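Veltau Handheld Gripper Held On Too Long, Redano Confirms

Free replacement pads and a software fix on the way

BRILTHAM, November – Redano today announced a voluntary recall of finger pads for its Veltau handheld gripper, after learning that the product can be better at gripping than its owners would like.

The fault affects 402 units. After a long squeeze on a smooth, round object, the release signal can arrive late or be ignored altogether. The fingers stay shut. In the first reported case, a tester at the company's Rivadeneira lab spent part of an afternoon attached, for all practical purposes, to a piece of furniture.

No injuries have been reported. One umbrella stand has been written off.

Redano traced the trouble to a timing error in the control software, made worse by pads that wear unevenly after 300 closing cycles. The pads were rated for 500. The company has since looked again at how it arrived at that number and did not enjoy the experience.
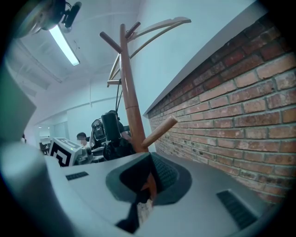 Poles are the hardest case. They give the pads a narrow surface to press on, and an operator who feels the tool stick tends to pull, which loads the fingers further. Redano asks owners not to do this, and particularly not with anything tall enough to tip over.

Until the new pads are fitted, owners should:

Limit each grip to 2 minutes.
Keep free fingers, sleeves and lanyards away from the opening.
If the gripper will not let go, switch it off at the battery and wait for the fingers to relax. Do not use a screwdriver. Several people have used a screwdriver.

Replacement pads will be mailed free of charge to registered owners, and the software update will install the next time the tool is docked. Units bought secondhand are covered too – the serial number is all Redano needs.

Sales of the Veltau remain on hold until testing at Rivadeneira is complete.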